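Rulatton
Household tidying and packing clips, with notes

README for the August release

Welcome! Rulatton is a set of 2604 short clips of ordinary household jobs, the sort that fill a Saturday without anyone planning it: drying up, pairing socks, packing a lunch, sorting the drawer that everything ends up in. Each clip comes with a written note on what the job was, what things were involved and how it finished. We love this material, and a lot of the fun is in the notes, so please read a few before you start filtering.

This file covers what's in the release, how it's laid out, how we wrote the labels, and the bits that still need work. If you have used the earlier Sendstead release, skip to Changes.

What's in it

There are 32 jobs. They are grouped by the place where the things live, so "put the tea towels away" sits with the kitchen jobs even when the folding happened on the couch. The kitchen group is the biggest by far. Laundry comes next, then lunches and picnics, then the hallway (shoes, umbrellas, hats, the lead for a dog who moved out years ago but whose lead did not), then odds and ends.

Clips were made at 2 sites. Praronmont is an old weatherboard house with a long narrow kitchen and a pantry you have to step down into. Javier is a flat above a shop, named for the street it's on, with much better light and much less bench. The same job can look very different between them. Stacking bowls at Praronmont means a deep shelf with loads of elbow room, and at Javier it means a small cupboard over the kettle where the bowls have to go in tilted. We're really pleased with how much variety that gives without anybody having to dream it up.

Layout

Unpack the archive and you get a folder for each job, named in plain words: drying-up, lunch-packing, sock-pairing, jar-lids and so on. Inside are the clips, and beside each clip is a text file with the same name. There is a file called jobs.txt at the top level with the complete list and a short description of each.

Every note has these lines, in this order:

site: praronmont or javier
job: the folder name again, so notes still make sense if they get separated
things: what was being handled, in everyday words
start: how things stood when the clip began
finish: how things stood when it ended
outcome: done, partly, or not done
remarks: anything else, often blank

A full note from the lunch-packing folder, as it stands in the release:

site: javier
job: lunch-packing
things: lunch box, two mandarins, sandwich in paper, small spoon
start: box open, everything else beside it
finish: box closed, spoon left out
outcome: partly
remarks: spoon would fit if the sandwich went in first

We kept remarks like that last one on purpose. They were written by whoever had just watched the clip, and they often say something useful about why the job went the way it did.

Stills
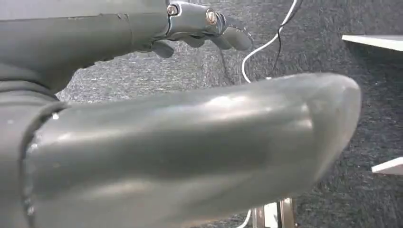 Two grey fingers, close up, with a silver joint bracket on the upper one.

If you're making a contact sheet, sort by job first and site second. Sorting by file name alone mixes everything together and makes it hard to spot a clip that has landed in the wrong folder. (We found several strays this way. The tea towel filed under sock-pairing is now back where it belongs.)

How the labels were written

Ciarán Cullinane wrote the first pass of notes and Gun-woo Noh went over them, and for the laundry group they swapped. They talked through the disagreements and kept a running list of rulings, which is included as rulings.txt. It's worth a look even if you never use the labels. A few favourites:

A tea towel is folded when no corner hangs past the edge of the stack. Neatness beyond that is a matter of taste and doesn't change the outcome.

A sock pair counts as paired if both socks came from the same original pair. Two black socks that look alike but have different ribbing are not a pair. Gun-woo feels strongly about this.

A lunch is packed when the lid is shut. Lid resting on top is "partly".

A cup put in the cupboard upside down is put away. A cup put in the cupboard on its side is "partly", unless it's the tall enamel one, which has only ever fitted that way.

Wiping a bench means the crumbs end up off the bench. Crumbs on the floor are fine for our purposes. Please don't tell our mothers.

Names for things

We used the word we'd use at home and then stuck with it. So it's "bench" all the way through for the kitchen counter, "tea towel" and never "dishcloth", and "container" for anything with a lid that isn't a jar or a lunch box. Ciarán's "press" became "cupboard" after some good-natured lobbying. Colours are given only where they were needed to tell two things apart, and we left brands out altogether.

The line between a bowl and a dish gave us more trouble than everything else put together. In the end, if you would eat cereal from it, it's a bowl. The shallow blue one at Praronmont went both ways and is listed as "bowl or dish" everywhere. Please leave it like that if you send corrections.

Changes since Sendstead

Sendstead had kitchen jobs only, and all of them at Praronmont. Laundry, lunches, the hallway group and the whole Javier site are new. We also rewrote the start and finish lines, which used to be squashed together in one long sentence, and dropped the old "difficulty" score. It was mostly a record of how tired the labeller was.

Nine of the old jobs were renamed so that the folder says what is being done as well as what it's being done to. "Jars" is now jar-lids, for instance, and "cutlery" is cutlery-sorting. Old and new names are side by side in jobs.txt.

Good uses

We had three sorts of reader in mind: people matching written descriptions to household activity, people studying how a job gets judged finished, and people who want plain examples of tidying vocabulary. The start and finish lines have been handy for writing little before-and-after summaries, and the rulings file makes a lovely starting point for a discussion on labelling. If you come up with something else, we would be thrilled to hear about it.

Things to watch for

Javier is thin on laundry. There's no line there and hardly any floor, so most of the folding comes from Praronmont. Don't read too much into comparisons between the sites for that group.

"Not done" is less common than it would be in a real week. Clips where very little went on were left out early, before we had settled on keeping everything, and we can't get them back.

The hallway group has a seasonal lean. It's all gumboots and umbrellas, with barely a sandal.

Remarks are in casual English with local words and the odd spelling mistake. We fixed mistakes in the things line but left remarks as written.

Corrections

Please send the clip name, the line you'd change and what you would put there instead. A sentence on your thinking helps, especially for outcome. Corrections to the rulings are welcome too, though sock rulings go to Gun-woo directly and you should come prepared.

Still to come

More lunches, some summer hallway clips, and a proper set on putting the shopping away, which we've wanted from the start. The pantry at Praronmont is being repainted at the moment, so the shopping jobs will begin at Javier, cupboard over the kettle and all.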